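**From:** Efthymia Kourkoulas
**To:** Gripper maintenance list
**Date:** 2018-01-30
**Subject:** Re: Finger pad change and pivot check on the hand-held tools

Dear colleagues,

Thank you to Apostolos Alexiou for setting out the questions from the Zitamov site so clearly. As several of them touch on points that the written procedure leaves open, I am replying to the whole list. I have quoted his message in the order in which he sent it and have placed my replies beneath each part.

> On behalf of the Zitamov site, I would like to ask for guidance on the upkeep of the two-finger hand-held grippers. We have operated them since August under the procedure issued by the Politis workshop. Tool 19 has developed a fault which we have not been able to clear. The finger pads meet correctly at the tips when the tool is closed on nothing, but when an object is held, the left pad turns slightly more than the right. Operators report that flat objects swing to one side during the lift.

The symptom is familiar to us. We recorded it on two tools at Politis and on one at Notach. In all three cases the pads were sound and the fault lay lower down, at the large pivot screws that hold the bases of the upright linkage bars to the plate. If one of these screws has backed out by even a small part of a turn, the linkage on that side has play that does not show until there is a load on the pad. Closing the tool on nothing will therefore not reveal it.

I ask that the Zitamov site carry out the following before any parts are ordered.

1. Disconnect the tool and set it on the bench with the base plate down.
2. Hold the left linkage bar between finger and thumb, just above the pivot screw, and try to rock it from side to side. Repeat on the right.
3. If either bar moves, remove that screw completely. Clean the thread, apply one drop of medium thread locker, and refit. Tighten until the bar no longer rocks but still swings under its own weight.
4. Check the smaller pins at the upper joints. These are pressed in and must not be struck. A pin that has shifted is a reason to send the tool to the workshop.
5. Leave the tool for one full shift before returning it to service.

Step 3 is the one most often done badly. A screw that is too tight produces a fault very like the one Apostolos describes, with the stiff side lagging behind the free side. If the bar does not fall when released, the screw must be backed off and set again.

> Our second question concerns the pads themselves. The procedure calls for replacement "when worn," and our technicians do not agree on what this means. Some replace a pad at the first change in color. Others wait until the face has lifted at a corner. We would welcome a single rule which can be applied by any member of staff.

The criticism is fair and the wording will be changed. Until the revised sheet is issued, please apply this rule: a pad is replaced when its face is torn, when any corner has lifted, or when the tool fails the hold check described below. A change in color alone does not call for replacement. Pads are always replaced in pairs, and the new pair is entered in the tool log together with the cycle count.

Hanane Shehata has reviewed the logs from the Notach tools for this purpose. The shortest pad life recorded there was 88 sessions and the longest was 214. She attributes the spread mainly to cleaning. The tools with the shortest pad life had been wiped with solvent at the end of every session, a practice which hardens the face and causes it to separate at the edges. Pads should be wiped with a damp cloth and left to dry in the open position.

> Third, the hold check. We have been using the steel test block supplied with the tools. Tool 19 passes with the block every time, and yet it is plainly not fit for use. Is there a better test?

There is, and I regret that it was not included in the procedure when it was first sent out. The test block is narrow, heavy and square, and it sits low between the pads. It tells us that the tool can close with sufficient force. It tells us very little about whether the two sides close evenly. For this reason the Politis workshop now carries out the hold check on ordinary objects, laid out on a table as they would be in a working session, with the tools held by hand.

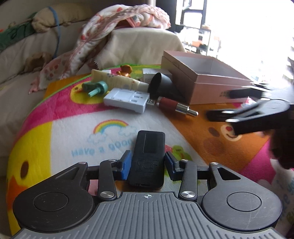
*Hold check with a flat black handheld device between the two blue-faced pads. The pivot screws are the larger silver heads at the base of the linkage bars; the smaller pins are at the upper joints.*

The view is the one the operator has from the tool's own camera, and the check is best judged from it. Three matters should be noted by the person carrying it out.

First, a long flat object shows uneven closing more readily than any other. Grip it by its lower part so that most of its length extends beyond the pads. A slight tilt is not in itself a failure. The tool fails if the tilt increases while the object is held still, or if it always falls to the same side after the object has been released and gripped again from a fresh position. Five grips are sufficient.

Second, a printed cover on the table is of help to the person judging the tilt. A line of lettering beneath the object gives the eye something to compare it with. Sites that work on a plain bench may lay down a ruled sheet for the same purpose.

Third, the set of objects should include more than one shape. We recommend at least one flat rectangular object, one tube, one cylinder lying on its side, and one open box that can be gripped by the wall. Soft tubes are useful for finding a pad with a lifted corner, as the corner catches on the crimped end.

> Fourth, the outer arms on several of our tools are scratched. Is this a matter for concern, and should they be refinished?

Fine scratches on the surface of the outer arms have no effect on the working of the tool and should be left alone. Please do not sand or paint the arms. Paint applied at Notach last year ran into the joint at the wide end of an arm and the whole assembly had to be replaced. What does matter is a crack, and the place to look is along the inner edges of the two roughly triangular cutouts. A cracked arm is withdrawn from service on the day it is found. Run a fingernail along the edge; a scratch will usually pass beneath it and a crack will catch.

The ribbed base plate deserves a word here, as it was not raised in the message. Dust and lint gather between the ribs and should be brushed out weekly with a dry brush. Compressed air is not to be used, as it drives the lint toward the pivots. The small crosshair near the front edge of the plate must be kept clean and must not be covered with tape or labels.

> Finally, we would like to know how spare parts are to be requested. Our last order, for pads and pins, was returned to us without explanation.

I have looked into this with Michalis Ververidis, who has charge of stores at Politis. The order was returned for two reasons. Pins are no longer issued to sites, for the reason given under step 4 above, and the form did not carry a tool number against each pair of pads. The return should have been accompanied by a note, and we apologize that it was not. Pads may be reordered on the usual form under part 197. Pivot screws and thread locker may be requested on the same form. Anything else is to be treated as a workshop repair, and the tool should be sent complete, with its log, in the foam case in which it was delivered.

For tools sent to the workshop, please also observe the following:

- The tool travels in the open position, with the pads clear of each other.
- Old pads are left on. The workshop needs to see how they have worn.
- The log states what was tried at the site, including any screw that was removed.

Sofia Papadakis will issue the revised procedure to all sites, including Biltow, which has so far worked from an earlier copy. She has asked that comments on the wording of the pad rule and the hold check be sent to this list so that the other sites may see them. Biltow staff should not carry out the pivot screw adjustment until they have received the new sheet, as the earlier copy gives a tightening instruction that was later withdrawn.

Apostolos, I would be grateful if you would report the result for tool 19 once it has been through the steps above, stating which side was found loose, if either, and how the object behaved over the five grips. Should the bars prove firm on both sides, please send the tool to Politis without further adjustment.

With regards,

Efthymia Kourkoulas
Equipment Maintenance, Politis workshop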